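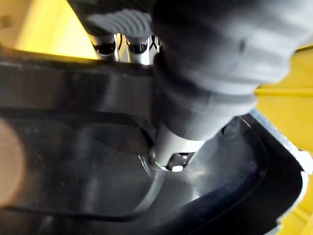
A tool with a dark grey grip and a short metal shaft, apparently seated on a small fastener.

Tightening by feel

Tightening by feel is the practice of doing up a bolt, nut or screw without measuring the force used. The person doing the work judges by the resistance in the hand, by the sound, or by habit. It is the usual method in home repair, furniture assembly and bicycle upkeep, and it is still common in trades where a measured method is available. Its supporters describe it as a skill that comes with years of practice. The evidence offered for this is mostly the word of people who have the years of practice.

Background

A threaded fastener holds because it is stretched slightly as it is turned. The stretch pulls the joined parts together, and friction in the threads and under the head keeps the fastener from turning back. Too little stretch and the joint may work loose. Too much and the thread may strip, the head may shear, or the part underneath may crack.

The difficulty for the hand is that it does not sense stretch. It senses resistance to turning, most of which comes from friction. A dry or rusty thread feels tight well before it is, while an oiled one can be overdone without seeming so. Paint, dirt, plating and the finish of the washer all change the feel. A measuring wrench has the same weakness, a point its sellers tend to pass over, but it does at least apply a similar turning force each time.

Common rules

Several rules of thumb are passed on in workshops and printed in leaflets. "Finger tight plus a quarter turn" is the best known. It can be sensible for a particular fitting with a particular seal, where the maker has worked it out, and means very little when applied to everything else. "Snug" and "good and tight" are seldom defined. The advice to hold a wrench close to the head, to avoid using too much force, is sounder, as a shorter lever does reduce the turning force for the same pull.

The old joke about turning until it strips and then backing off half a turn appears in many versions. Attempts to trace it to one trade or one country have not been convincing.

Claims of accuracy

It is often said that an experienced fitter can match a measuring wrench. The claim is repeated in trade handbooks, usually without a source. The Zernitz workshop trial is sometimes cited in support. In that trial 4 fitters each tightened 100 bolts by hand, and the summary reported that their results were "close to target". The summary did not say how close, and the bolts were new, clean and all of one size. Three of the fitters had also been allowed to practise on the same plate beforehand. The trial shows that people can repeat a familiar movement in good conditions, which was not seriously in doubt.

A later leaflet from Abbasi, a seller of hand tools, turned this into the statement that trained hands are "100 per cent reliable". No further testing was mentioned.

Tools sold as an aid

Some hand tools are marketed as improving feel. Lolance drivers were advertised as having a handle that "lets the joint speak", and the Zidside range made a similar promise about its soft grips. A larger or softer handle is easier to hold and can be kinder to the wrist. It also lets the user apply more force with less effort, which might be expected to make overtightening more likely. Neither firm addressed this in its printed material.

Where it is accepted

For many jobs the method does no harm. Shelf brackets, cupboard hinges and garden gates have a wide margin between loose and broken, and almost any careful person will land inside it. Wheel nuts, brake parts, gas fittings and cylinder heads are different, and manuals for these normally give a figure or a set angle of turn. Many people ignore the figure without trouble. That is weak support for ignoring it, as badly tightened joints can last for a long time before they fail, and the cause is often put down to something else.

See also

Bolted joint
Cross-threading
Locking washer
Torque wrench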